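Support log: Packing room, small goods bins
Posted 11th February by Divina Layug, Brendside stockroom help desk

Reported by Jad Mansour, evening packing. Status: open, waiting on a part.

Jad wrote in first thing to say the household bin had gone wrong again, by which he meant that the small things in it keep drifting into one corner and the pickers are losing time fishing them out. He also said the finish inside is looking very tired, and could we please just order a new bin. I love Jad dearly, but he does like a new bin! So I said I'd go through it properly before spending any money, and I'm writing it all down because the last time we had this conversation (May, I think, when the Vevport orders were coming through) not one word of it got saved and we had to start over.

First thing I tried was the easy one. I took everything out, wiped the floor of the bin with a damp cloth and a drop of dish soap, dried it with a towel and put it all back in. Jad ran the next batch of Jakis household orders from it, 27 of them, and told me it was better for a while and then pretty much the same as before. So the dirt was a nuisance, but it wasn't the trouble.

Second thing was the level. I borrowed the long level from the Qaisi delivery crew, who were very sweet about it, and laid it along the bench both ways. The bench is out by 4 millimeters from one end to the other. That doesn't sound like much, but anything round or smooth will find the low side sooner or later, and we handle a lot of round and smooth things in there. I folded up some cardboard and shimmed the low leg as a stopgap. Drifting went down a good deal, by Jad's account, and he's a hard man to please on this subject.

Third was the finish, which is the part he's really upset about. The scuffing on the floor is only scuffing as far as I'm concerned. I ran my bare hand over every bit of it, slowly, and nothing caught. The white panel on the inner side is another matter, since the white has worn off along the lower part and there's a thin scratch up above, and I wanted to know if it was going to start shedding bits onto the stock. I rubbed it hard with a dark cloth and got nothing on the cloth. I'd still like to see it replaced when there's money for it, and I've said as much to purchasing.

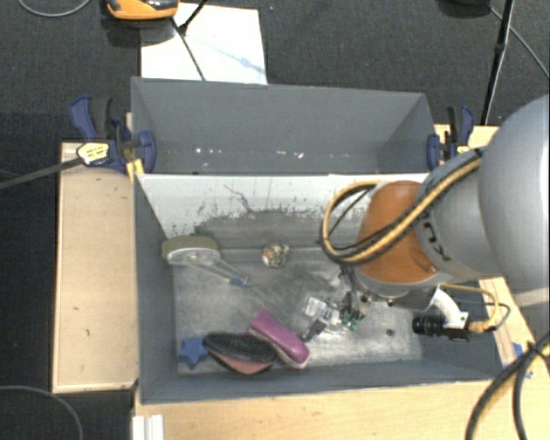
Do we need to pull the bin out of service while we wait for the new panel?

Keep using it for boxed, bagged and washable goods, and move anything soft or fabric to another bin until the panel has been changed.

I should say a word about the scrub brushes too, the ones with the clear handles, because Jad brought them up separately and I don't want it to get lost. He finds them hard to spot against the gray and says people reach straight past them. I can believe it. A clear handle lying on a shiny gray floor just about disappears, and all you've got to go on is the olive-tan head. I asked the evening team to try laying them with the head toward the middle of the bin, and I gather that's helped some. Jad would like a sheet of colored liner on the floor, and I think he's probably right, though it would have to be something that wipes clean and doesn't curl at the corners the way the old one did (we all remember the old one, I'm sure).

Update, same day, after lunch. Purchasing came back to me. A replacement panel is 20 dollars and a whole new bin is 200, so you can guess which one we're getting. I've ordered the panel and asked for a liner sample along with it. Jad has been told and took it very well, considering.

Update, end of day. The cardboard under the leg had squashed down a bit by the time I went to check, so I swapped it for a proper rubber foot out of the maintenance drawer and went over the bench with the level again. It's reading true in both directions. If you move that bench for sweeping, please look underneath and make sure the foot came along with it, and if it didn't, come find me or leave a note on my desk and I'll get it set again.

Still to do: fit the panel when it comes, try the liner for a week of evening packing, and return the level to the Qaisi crew with a thank-you and perhaps some cookies. I'm leaving this ticket open under my name until the panel is in. Jad, if the drifting comes back before then, add a line under here and tell me which corner things are heading for, because that'll save me hauling the level out on a guess.

Last updated by Divina Layug at close of shift

Recent tickets
Label printer skipping every other line
Tape gun jams on the wide rolls
Squeaky wheel on the Vevport cart
Where did the spare bin dividers go?
Jakis order sheets printing too small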